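メスタ物流センター 自動化に関する職場懇談会 議事録(8月分)

時刻 15時30分から16時40分
場所 2階 食堂奥
出席 倉庫課(早番・遅番)、設備係、労務係、組合支部
記録 労務係

1.前回の確認
前回議事録の訂正は1件。遅番の休憩開始を「20時」から「20時15分」に改める。ほかは異議なく承認。

2.ピッキング自動化の進み具合(設備係)
プラルビル棟の小物ラインで、7月の1日平均処理数は2,421件。8月は前半までで2,580件となった。日用品の箱物はほぼ機械側に移っている。袋物と丸い容器は引き続き人が取る。
倉庫課から、件数は増えたが、止まったときの呼び出しも増えているとの発言。遅番では復旧に出る人が決まってしまい、その間は本人の担当棚が遅れる。設備係は呼び出しの記録を時間帯別にまとめ、次回出す。

3.配置の変更
小物ラインの手作業は13名から減らし、うち5名を検品と動作の教示作業に移す案が労務係から出された。雇用形態と基本給は変えない。
組合支部から、歩合分の手当がなくなる人がいるため、手取りで比較した表がほしいとの要望。労務係が該当者分を作成し、個別に渡す。
早番からは、異動は希望を聞いてから決めてほしい、腰を痛めている人を先に検討してほしいとの意見があった。希望調査は月内に紙で行う。

4.教示作業について
手持ちグリッパーで品物をつかみ、その動きを記録する作業。ピレックス社の手順書に沿って行っている。担当者から出た点は次のとおり。
・同じ動作が続き、午後は親指の付け根が痛む。連続45分で交代にしたい。
・手順書の用語が英語のままで、新しく入った人に説明しにくい。
・教えた動きで自分たちの持ち場がなくなるのではないかという不安がある。
交代時間は45分とし、翌週から試行する。用語は設備係が対訳を1枚にまとめる。持ち場の件について、労務係は年度内に人員を減らす予定はないと回答。組合支部は書面での回答を求め、労務係が持ち帰った。

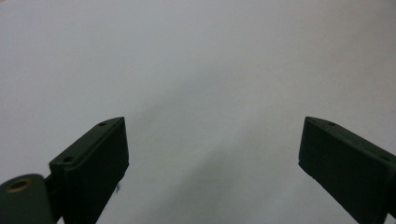 写真1 手持ちグリッパーの指部(何もつかんでいない状態)

指部の点検は、始業時に担当者が目視で行う。緩みやがたつきがあれば使用をやめ、設備係に渡す。交換部品はメギ社に発注しており、納期は10日前後。予備を1組増やすことを設備係が見積もる。

5.その他
・自動ライン脇の通路が狭く、台車がすれ違えない。床の線を引き直す。
・冷房の吹き出しが検品台に直接当たる。風向板を付ける。

6.次回
9月、15時30分から同じ場所で。議題は呼び出し記録、希望調査の結果、持ち場に関する書面回答。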